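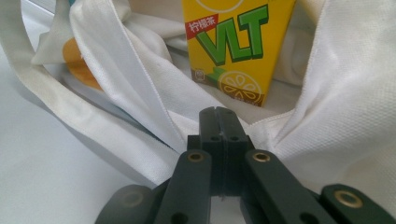

Posumex – Service Emballages et contenants réutilisables

Sac cabas en toile blanche, réf. Kullville 300

Le Kullville 300 est un cabas à deux anses destiné à la vente au comptoir et aux salons. Toile de coton écru blanchi, grammage 300 g/m². Coutures latérales surjetées, anses fixées par piqûre en croix. Charge utile : 6 kg. Le fond sans soufflet accepte une brique de boisson debout, à condition de garnir les côtés.

Impression
Sérigraphie à plat, encres à l'eau, 5 couleurs au maximum. Les aplats larges sont préférables aux filets fins, qui se bouchent sur une trame de ce type. Fichiers vectoriels uniquement. Minimum de commande avec marquage : 2 000 pièces. 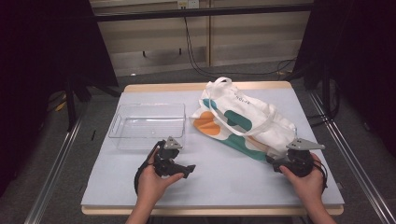

Fiche rédigée par Hélder Serrano, mise à jour le 11 avr. 2021

Stockage
À plat, anses dégagées, en bac plastique transparent ouvert ou en carton d'origine. Éviter le pliage sur les zones imprimées. Les bacs Plinbridge ne sont pas fournis et se commandent séparément.

Entretien
Lavage à 30 °C sur l'envers, sans sèche-linge. Retrait possible au premier lavage. Repassage sur l'envers, hors motif.

Variantes
Le modèle Sequeira reprend la même toile avec soufflet de fond et anses longues. Il remplace l'ancien format haut, retiré du catalogue en novembre. Échantillons non imprimés sur demande, port à la charge du client.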